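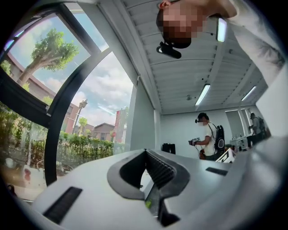 Paltley prepares handling work for automation at packing and assembly sites. We began in Rendton with one client, Lekari, and now employ 4 engineers and a changing group of operators. Every task is first carried out by hand, by people who know the work. Operators use a hand-held gripper with a V-shaped cutout lined in black rubbery material, and some also wear a camera unit on the head and a backpack. The recordings become training data for the machines installed later. A task is released for training at 500 accepted recordings.

Automation changes job content before it changes headcount. At Lekari, 762 of 960 listed handling steps are scheduled for transfer to machines. The remaining steps stay manual: inspection, rework and clearing faults. Operators who record a task are paid at their normal grade and are first in line for the cell operator course, which next runs in December. 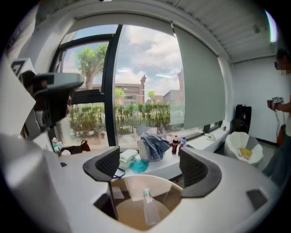
Herman Saragih objects that first in line is no guarantee of a place, and that a packer with long service should know which job follows before any recording starts. Our contracts now require the client to name that job in writing. Pay after transfer is still set by the client.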